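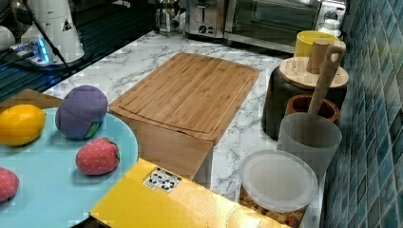
## 4. Entering a License Record

Before you start, keep the contractor's bond paper near you.

1. Open Grallura and choose **New Record**.
2. Type the license number, for example 1166.
3. In **Bond Term**, enter 12 months.
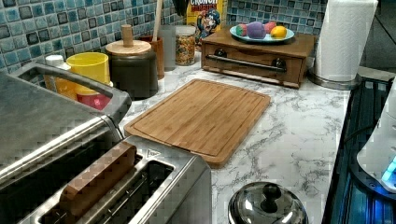 *Fig. 9. Countertop with toaster and tile backsplash.*

**Note:** The field **Job Description** accepts 300 characters. Longer text is not saved.

4. Select the trade class from the list.

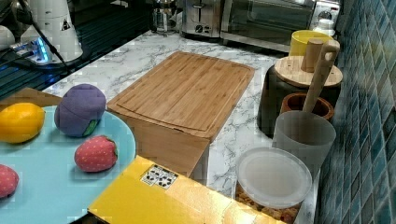
5. Press **Check**. If the class and the bond do not agree, the line becomes red.

**Caution:** Do not close the window during the check. The record can stay locked, and then you must write to Ertuğrul Yaman at the Wekville office.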